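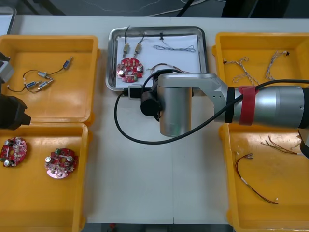 Hundari cell with steel tray between the side bins; right arm extended over the upper-right bin.

The Hundari cell is a two-arm tabletop kitting station used to sort and lay out small electrical parts for the Dreltatar line of pump controllers. It was designed by Bernadette Cordier at the Lefèvre works in Sanach and entered regular use in January of its second year of development. The cell picks loose boards, solenoids, connectors and wire harnesses from open plastic bins and places them on a paper-lined steel tray, from which a fitter collects them as a kit. Its maintenance procedures are documented more fully than its control software and have been copied, with changes, at other stations in the same works.

Layout

The table is a white top made in two sections. Four bins stand in two columns along its left and right sides, and the steel tray is placed between the columns. The tray has no fixed seat. Its position along the center line depends on the kit being built, and each position is stored as a separate tray setting in the cell's parts program.

Each arm carries a parallel gripper with long black fingers and a small camera that looks along them. Fixed cameras cover the table as a whole. The left arm normally serves the left column and the right arm the right column, and either may reach the tray. A software boundary keeps both wrists from entering the space above the tray at the same moment.

Bin contents follow the parts program and change with the kit. Round controller boards are kept apart from harnesses wherever possible. Early trials with mixed bins gave frequent double picks, in which a loop of wire came up with a board.

Setup

Setup is carried out at the start of a shift and after any change of bins. The procedure has 14 steps, of which the first group concerns the table and the remainder the arms.

The bins are wiped, set against their marks and checked for rocking. A fresh sheet of white paper is laid in the steel tray. The paper cuts glare from the metal and gives the overhead cameras a plain ground against which small terminals can be found. A sheet that has curled is replaced, as a raised edge is read by the vision system as a part.

The arms are then moved to their rest positions and the fingers closed on a flat gauge. If the tips do not meet evenly, the finger screws are loosened, the fingers seated again and the screws tightened in turn. Camera alignment follows. The operator touches each arm to a target plate at the corners of its working area, and the controller compares the measured points with the stored ones. The accepted table file at Sanach is number 329 -- earlier files refer to a narrower table and are kept only for reference.

Gripper care

Finger wear appears first as slipping on thin insulation. The tips are cleaned with a dry cloth, then inspected for nicks that could cut a wire. Grit tends to settle in the grooves along the finger face and is brushed out toward the tip. Grip force is reset after cleaning, beginning with the lowest value in the program and rising only until a sample harness can be lifted without sliding.

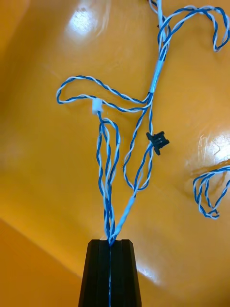

Grip checks are made with a branched harness, the hardest part in the kit to hold in a repeatable way. The technician commands a pick, pauses the arm and looks at the wrist camera view before allowing the lift to continue. A good grip takes the bundle close to a stiff section. With the blue-and-white twisted-pair harness, the light blue sleeve just above the fingertip serves as the reference, and the connectors farther up are left to hang or lie as they will. Loops that spread to the side are noted on the check sheet, as they set the clearance needed when the arm crosses a bin wall. If a loop repeatedly catches, the crossing height is raised for that part alone.

The camera lens is cleaned last. Smears on the lens and reflections from glossy bin floors produce similar false edges, and the two are told apart by moving the wrist slightly: a smear keeps its place in the view, while a reflection shifts. Reflections are treated by turning the overhead light or, failing that, by masking the affected area in software.

Part marking

Parts of the same type are not separated by serial number within the cell. Push-pull solenoids used for test picks are an exception and carry handwritten numerals on their steel frames, so that a failed pick can be traced to one body and its leads. The numerals are written in black marker and renewed when they begin to rub off. In the test layout the solenoids and the red controller boards share one molded bin, with a raised ridge between them, and the fingers are lowered on both sides of the ridge during the height check. A finger that touches the ridge on the way to a board indicates a bin out of place or an old height value.

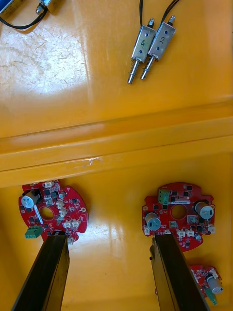 Faults and repair

The most common fault in the first months of service was cable drag. The gripper cable runs outside the arm, and at full reach an unsecured length could sweep the table and move parts already placed. The remedy was a hook-and-loop strap on the forearm, with enough slack left beyond it for the wrist to turn through its full range. Too little slack strains the plug at the gripper, a fault that shows up as brief losses of the camera signal.

A second group of faults concerns board pickup. The controller boards are round, with a central hole and tall capacitors, and a finger placed across a capacitor will tilt the board as it closes. The pick points were moved to the rim, and boards lying at an angle are now pushed flat before being gripped. Scuffing of the bin floor increased slightly after this change. Scuffed bins are retired when the marks begin to affect board detection. 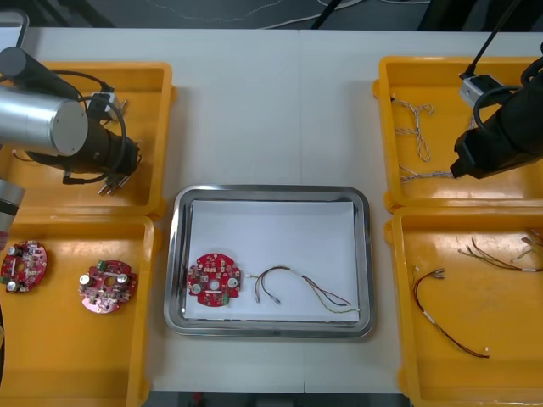
Both arms at the upper trays, with a controller board and a multicolored harness on the steel tray.

After a repair, the cell is returned to service by a trial of 14 kits at reduced speed. Any dropped part ends the trial, which is repeated from the beginning once the cause has been entered in the log. Replacement of a complete gripper also requires a new tip gauge reading and a new camera alignment. Replacement of a cable requires only the signal test.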